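Ticket 164: Tumbler leaves marks on the desk mat, lid missing
Opened by: Ivana Ojeda
Assigned to: Tudor Toma, Facilities Desk, Skostberg building
Priority: Low (requester asked for Critical)
Opened: 20/09/2025
Status: Closed, with grumbling

Reported problem

The dark mat on the white table by the window has cloudy spots that come back every time I clean it. I have cleaned it 3 times. It looks fine for as long as it takes me to put the cloth away. Also the lid to the big green tumbler is gone and I would like that looked into by someone with authority.

Tudor Toma wrote:

Thanks, Ivana. Lids are outside our scope, but I'll keep an eye out. What are you cleaning the mat with, and is the tumbler normally parked on it?

Ivana Ojeda wrote:

The Hellora spray from the cabinet and a paper towel. The tumbler lives on the right side of the mat. It has lived there longer than you have worked here.

Tudor Toma wrote:

Went up and had a look. The spots are faint and you need the overhead light bouncing off the mat to see them properly, at which point you can't see anything else. There's dust as well, plus little pale specks that didn't budge when I ran a thumb over them. The front edge is a bit worn, but that's age and elbows. 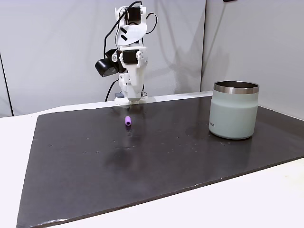

Can water spots be cleaned off a dark desk mat without leaving streaks?

Usually, if you dust it dry first, then wipe with a barely damp microfiber cloth and dry it right away with a second one. Paper towels shed lint, and too much spray leaves a film that looks a lot like the spots you started with. For stubborn mineral marks, try a little white vinegar in water on a corner before doing the whole mat.

Ivana Ojeda wrote:

I own one microfiber cloth and it is for my glasses.

Tudor Toma wrote:

Left a pack of 14 on your chair. Please don't use all of them.

Abelardo Bustos wrote:

Adding myself as I share the table. I'd like it on record that I suggested a coaster last December and was told a coaster would "ruin the look." Same problem at my end, milder, because I drink from a mug like a civilized person.

Tudor Toma wrote:

Noted. Steps tried so far:

Dry dusting with one cloth. Took off most of the loose stuff.
Damp wipe, plain water, wrung out hard. Spots fainter.
Vinegar and water on the back left corner, left for 15 seconds, wiped, dried. No change in color, so I did the rest.
Second dry cloth straight after.

Result: spots gone, as far as I can tell. The pale specks are still there. I think they're in the surface and I'm done arguing with them.

Ivana Ojeda wrote:

It smells like a salad.

Tudor Toma wrote:

That wears off. Can I close this?

Ivana Ojeda wrote:

What about the lid?

Olga Urrutia wrote:

There's a lid on the drying rack in the second floor kitchen. It's been there long enough that I assumed it was part of the rack.

Ivana Ojeda wrote:

Tried it. It's mine. It has been washed by strangers.

Abelardo Bustos wrote:

Bravo. Coaster?

Ivana Ojeda wrote:

Fine. A dark one.

Resolution

Mat cleaned, cloths supplied, lid returned to requester. Hellora spray moved to the lower shelf and labeled "windows." One dark coaster ordered on the next supply run. Closed by Tudor Toma.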